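How to Budget for a Hand-Held Gripper Kit Before You Collect Demonstrations

Most small teams that start recording manipulation data price the gripper, double it, and send that number to whoever signs. Then the pads wear out, the storage fills up, and the second request goes in six weeks later. The steps below are the ones we use at Terivville when we plan a purchase. They assume you are buying hand-held grippers with a camera on top and that the arm itself is already paid for or is in next year's plan.

Before you start

You need three things on paper: the tasks you want to record, the number of people who will record at the same time, and the date by which the data has to be usable. If any of these is missing, get it first. A price list is no help until you know whether you are buying for one pair of hands or four.

Step 1. Write the object list

List what the gripper has to hold. Do this before you look at any hardware. Include the awkward items, such as thin walls, wet surfaces, soft packaging and things that roll. For each one write down its widest gripping dimension and its weight. The widest item sets the finger opening you need, and the heaviest sets the linkage.

Objects are cheap, and they still need a line. We set aside money for household goods, toys, cups and trays, plus table coverings. A patterned cloth changes what the camera sees, so buy several that look different from each other. Secondhand shops are fine. Ask for one receipt per trip, or your bookkeeper will be sorting them well after the project closes.

Step 2. Decide how many kits

Count recording stations, then add one spare kit for up to four stations. The spare goes in a box with its own charger and memory card and stays there until something breaks. Teams that put the spare into daily use end up with no spare.

If you are not sure how many stations you can keep busy, buy one kit and run it for two weeks. Write down how long each person really records in a day, leaving out setup and breaks. In our first trial in April the answer was less than half of what we had put in the plan, and we cut the order accordingly.

Step 3. Price the kit as parts

Ask the supplier for a parts quote even if you intend to buy assembled units. You want separate prices for the frame and linkages, the fingers, the finger pads, the fasteners, the camera and mount, and the cable set. Nesby and Kastumetti will both do this if you ask for it in the first email. MacAulay quotes assembled units only, and you have to request the spares list separately.

Our last parts quote came to $1408 per kit before tax and shipping. The assembled price was higher, and we paid it for the first unit so that we had something correct to compare our own builds against.

Check these points on the quote:

Are pads sold in pairs or singly?
Are the screws a standard size you can buy locally?
Does the camera mount come with the frame?
Who pays return shipping on a faulty part?
How long is the price held?

Step 4. Test the grip before you order in quantity

Borrow or buy one unit and run it through the object list from Step 1. Use the real table, the real cloth and the real lighting. Light, thin-walled containers deserve extra time, and so does anything with a second part resting on it. Hold each item upright, move it across the table, set it down, and repeat with a different person. 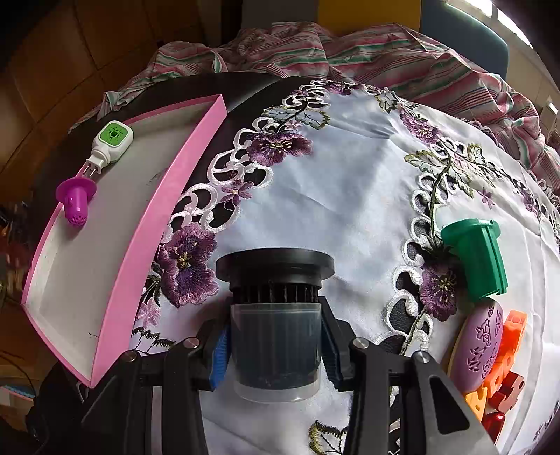

Grip test with a ribbed plastic cup and a black filter-like piece stacked on top. One of the fingers has a blue textured pad.

Note every item that slips, tips or gets crushed, and note which pad was fitted. Brigitta Widmer keeps our test sheet and has one rule for it: write the result down before you pick up the next object. If a whole group of objects fails, price a different pad before you price a different gripper. Pads are the cheapest thing on the quote.

Step 5. Add the consumables

Pads come first. Estimate how many grasps a pair lasts by recording until the surface is visibly worn, then divide your planned total by that figure. For planning purposes we replace pads every 1000 grasps on dry household items and more often on anything abrasive. Your figure will differ, so run your own test.

After pads, add the following:

Memory cards
Batteries or power banks
Printed calibration boards
Threadlocker and a set of drivers
Cleaning wipes
Trays or bins for sorting objects between sessions

We allow $100 per kit per month for this group and have stayed close to it.

Step 6. Add storage and labor

Record a ten-minute session at your final camera settings and look at the file size. Multiply by your planned hours. Then double it, as you need a second copy in a different place.

Labor is the largest line in nearly every plan we have seen. Include recording time, table resets, checking the files and swapping parts. Resets are the ones people leave out. A table with a dozen small items takes longer to rearrange than the task takes to perform, and that time is paid too.

Step 7. Put it on one sheet

Use one row per item and five columns: item, quantity, unit price, supplier, date needed. Keep one-time costs at the top and monthly costs below them. Jennylyn Bautista, who approves our equipment requests, sends back any sheet where the two are mixed.

The hardware section of our May 2021 request was $3024, covering two kits and a box of spare pads and fasteners. Storage and labor were on the same sheet, under the monthly heading.

Step 8. Order in two parts

Place the first order for one kit plus all the test consumables. Place the second once the grip test is signed off. Tell the supplier about both at the start and ask them to hold the price. Kastumetti held ours for sixty days. If lead times are long, order the spare fingers and pads with the first batch, as these tend to go out of stock before frames do.

Keep the original packaging for the first month. Returns without it have cost us a restocking fee twice.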